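Treser wants people who don't believe their energy bill

Call for participants – paid home energy study, July start

Most advice on saving electricity in the home comes from someone with something to sell. Turn the dial down one degree, buy the smart plug, put the app on your phone, and the savings will follow. We have read a good many of these claims over the years and found very few that say who was tested, for how long, or what happened to the households that dropped out.

Treser is a small research office looking at whether advice of this kind changes anything once people have stopped being polite about it. We need 22 households in and near Casov to take part in a study lasting 5 months. If you already think it is mostly nonsense, you are very welcome. Keen people sign up for everything and we have enough of them.

What you would do

Read your own electricity meter once a week and send us the number. Pen and paper is fine. For the first month you change nothing at all, however tempting it may be. After that you get one of three advice packs by post, or no pack, depending on the draw. You may follow the advice, follow some of it or put it in the recycling. Tell us truthfully which.

There are two short phone calls, one at the halfway point and one at the end. We will ask what you did and what annoyed you. Nothing is fitted in your home and we do not ask for your supplier password. 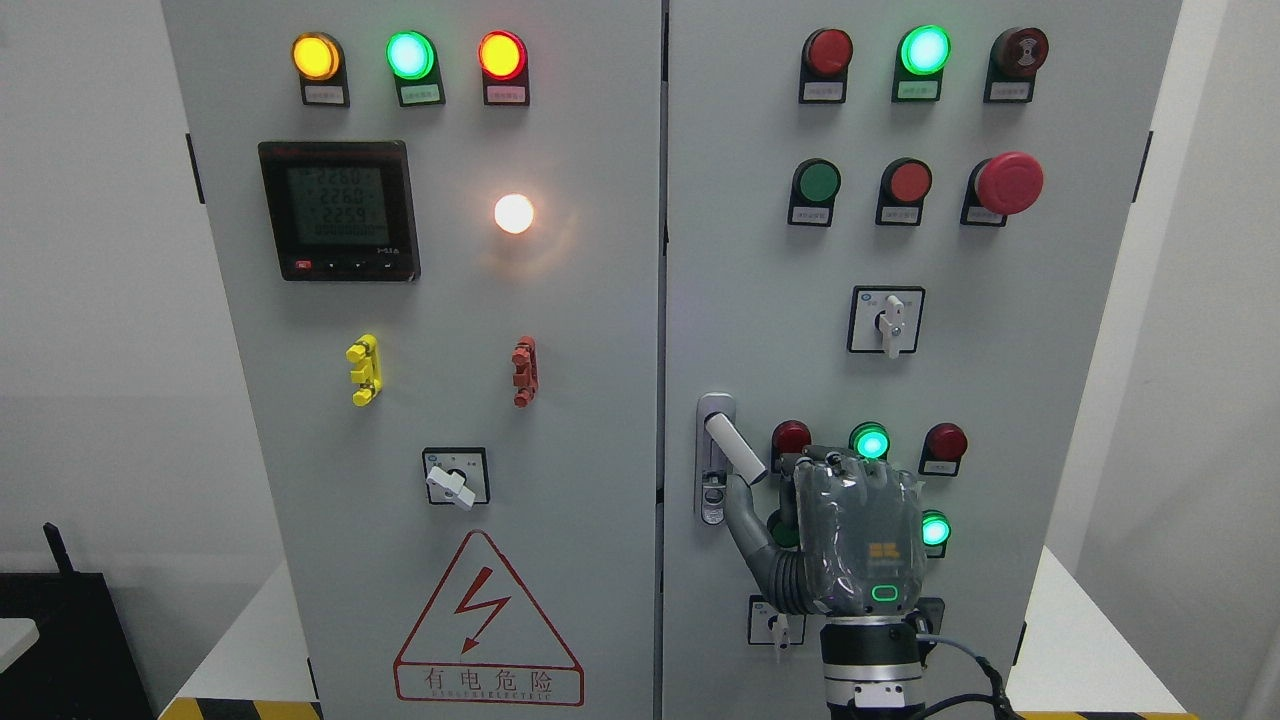
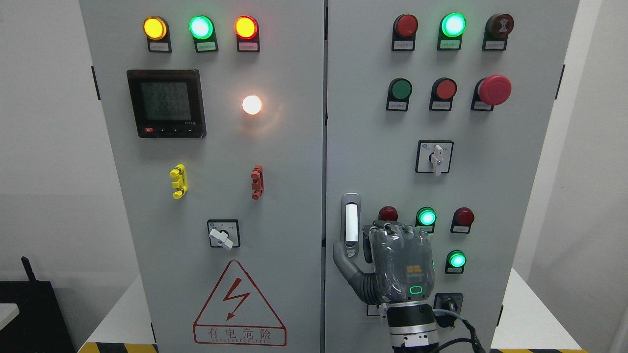

Grey cabinets with amber, green and red lamps lit along the top of the left-hand one, in both pictures. Your own meter will be a good deal plainer.

Who can apply

You must be over 18, pay your own electricity bill and expect to stay at the same address until the study ends. Renters are fine. Flats are fine. We can't take homes with solar panels, as the sums get messy and we would rather admit that now. Homes that used more than 3000 units last year are of special interest, but please don't run the tumble dryer on our account.

People who work for an energy supplier, or for Warniseo, which prints the advice packs, can't take part.

What you get

A flat payment at the end, the same for everyone, whether your use goes up, down or nowhere. We don't pay by results. An earlier study did, and we have our doubts about several of its meter readings. You will also get a plain summary of what we found, including if we found nothing – a result we think quite likely.

How to apply

Write to Treser, Box 3336, Casov, with your name, a daytime phone number and a line or two on your home. Please say when you can take a call. The list closes at the end of June or when it is full. Late letters go on a reserve list, which does get used.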